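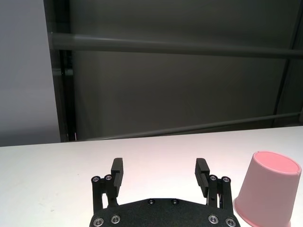 5 min read

Lurkwood, February, six in the morning. Bakery line already out past the bus shelter. Rye, mostly. People want the rye.

The town lost its mill 8 years ago and everyone figured the bread would go with it. Didn't. Clultum, the farm co-op up the valley, started grinding its own grain in a cow barn and now sends 138 sacks a month down the hill. Dark flour, coarse, a pain to work with. Dough sticks to everything.

Sisness, the bigger of the two bakeries, lets it sit overnight. Bashir, across the street, uses a sour starter thats older than the shop and bakes hot and fast. Locals pick a side and stay there. I bought both. Ate most of the Bashir loaf in the car, with butter, no knife.

Sold out by 7:30. Get there eariler.

Contact us | © Lurkwood Table | Back to top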